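Dromow 控制软件常见问题

适用于 Dromow 2.x 版本。最后更新:2020年9月9日

Dromow 和 Clidard 是什么关系?
Dromow 负责运动规划和底层控制,Clidard 负责感知,包括腕部相机标定、分割和地面识别。两者可以单独安装,通过同一套消息接口通信。只做轨迹回放的话,装 Dromow 就够了。

支持双臂吗?
支持。左右臂各有一个规划组,也可以合并成一个整体规划组。合并后搜索空间变大,规划时间会明显变长,建议只在双臂协同的任务里使用。

规划超时设多少合适?
默认值是 2000 毫秒。单臂任务一般不用改。如果日志里反复出现 PLAN_TIMEOUT,先检查碰撞模型是否过细,再考虑加大超时。

升级以后轨迹变慢了,是什么原因?
8月的版本把默认速度比例改成了 70%。在配置文件里把 speed_scale 改回原来的数值即可。旧配置文件里如果已经写了这一项,升级不会覆盖它。

腕部相机多久标定一次?
没有固定周期。拆装过相机或夹爪之后必须重新标定。平时看重投影误差,超过配置里的阈值时 Clidard 会在状态页给出黄色提示。标定至少需要 11 个姿态,姿态之间的角度差不要太小,否则求解结果不稳定。

标定结果存在哪里?
存在用户目录下的 calib 文件夹,按相机序列号命名。换电脑时把整个文件夹复制过去,不需要重新标定。

机器人自身的部件被识别成障碍物怎么办?
这是自体过滤没有覆盖到。过滤用的是机器人模型文件,模型里没有的东西,比如后加的布套、线缆和支架,都会留在点云里。处理办法有两种:在模型文件里给这些部件加简化几何体,或者在 Clidard 里画一个固定的屏蔽区域。屏蔽区域只适合相对相机不动的部件,会动的部件请用第一种。黑色织物和反光金属的深度数据本来就差,简化几何体可以放大一点。

地毯和瓷砖交界的地方,地面分割不准,怎么调?
默认的地面模型假定材质单一。遇到两种地面相接,请打开 multi_surface 选项,让两侧分别拟合平面,最后再合并。条纹地毯容易产生假边缘,可以把边缘阈值提高一档。瓷砖一侧主要的问题是反光,建议同时打开高光抑制。 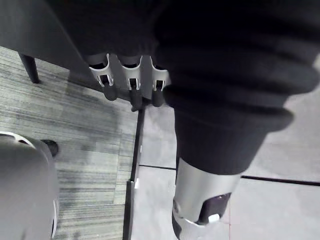
合并平面时有一个高度差参数 merge_gap,金属压条比两侧高出来的部分也算在里面。设得太小,压条会被当成一条细长的障碍物,规划器就会绕开它;设得太大,真正的低矮物体会被并进地面。改完参数后,用录制好的数据离线跑一遍再上机。

离线回放需要连接机器人吗?
不需要。用 replay 模式启动,感知和规划都可以跑,控制指令只写日志,不会下发。回放时请关闭实时时钟,否则时间戳对不上,坐标变换会报错。

日志保留多长时间?
默认保留 8 天,到期自动删除。需要长期保存的请自行导出。

可以接第三方夹爪吗?
可以,需要写一个驱动插件,实现打开、闭合和读取状态几个接口。Hovland 分支里有一份可以参考的代码,由 Agnes Forsberg 维护,接口有变动时以主干文档为准。

怎么提交问题?
在问题跟踪页新建条目,附上版本号、配置文件和出错前后的日志。感知类问题请同时附上原始图像和标定文件,只有截图的话很难定位。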